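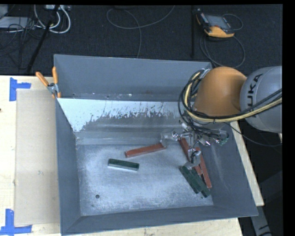
**Color bars** (also called counting rods, number rods, or just "the sticks" if you grew up in my house) are plain rectangular bars used for sorting, measuring and early arithmetic. I look after the toy and teaching pages on this wiki, and this is one of my favorite entries, so forgive me if I run on a bit!

## What counts as a color bar

The basic idea is simple. A bar is longer than it is wide, it has flat sides, and it's one solid color all over. In most teaching sets the color tells you the length, so every red one matches every other red one and you can learn the whole family by eye. Looser sets don't bother with that. They mix long and short bars in the same color, and I think those are more fun for building, even if they're useless for sums.

Red and green turn up constantly. They're easy to tell apart for a lot of people, but please remember that a fair number of kids can't separate a red from a dark green at all. If you're buying for a classroom, look for a set where the two colors differ in brightness too, or pick red and a pale yellow.

## Sets I know well

The Vundero set is the one I learned on. Mine came with 26 bars and a folded card of exercises that I lost almost immediately. The bars have sharp, square edges, and they stack beautifully (they also hurt like crazy when you step on one).

Kuvton makes a bigger set of 30. The corners are slightly rounded, so towers wobble sooner, but little hands seem to like them better. Aubert sold a short run in a flat case with a fitted tray, catalog number 1371, and that's the one collectors write to me about. I've handled one once. The tray was lovely and the bars were nothing special.

## Bins, trays and bags

There's a long-running argument on the talk page about storage, and I'm firmly on the side of the open bin. A bin with sloping sides lets the bars slide toward the middle, and you can see what you've got without tipping everything out. Metal is noisy. It also scuffs, and after a while the bottom of a metal bin gets a mottled, scratched look that I happen to love. Engelbert Zwahlen, who wrote most of the original version of this page, preferred cloth bags and wouldn't hear a word against them. His old section on drawstrings is still in the page history if you want it.

One thing to watch with a bin: bars love to gather along one wall and lie side by side, tight enough that it's hard to get a fingertip between them. Give the bin a shake, or push down on one end of the bar you want so the other end lifts.

## Simple activities

*Sort and match.* Put a mixed handful in the bin and sort by color first, then by length. For very young kids, stick to two colors. Nine bars is plenty for a first try.

*Long and short.* Pull out two bars of different colors and ask which is longer before laying them next to each other. Angles fool people here, grown-ups included, and a bar lying at a slant can look a good deal shorter than it is.

*Fences.* Lay the bars end to end across the table and see how far they reach. My nephew invented this one and plays it every December when the family visits.

## Cleaning

A damp cloth and a little dish soap works for painted or plastic bars. Don't soak wooden ones, please! I ruined half a Vundero set that way. Dry them on a towel overnight before they go back in the bin.

## See also

- Pattern blocks
- Nesting trays
- Grillura lattice tiles
- Sorting games for two players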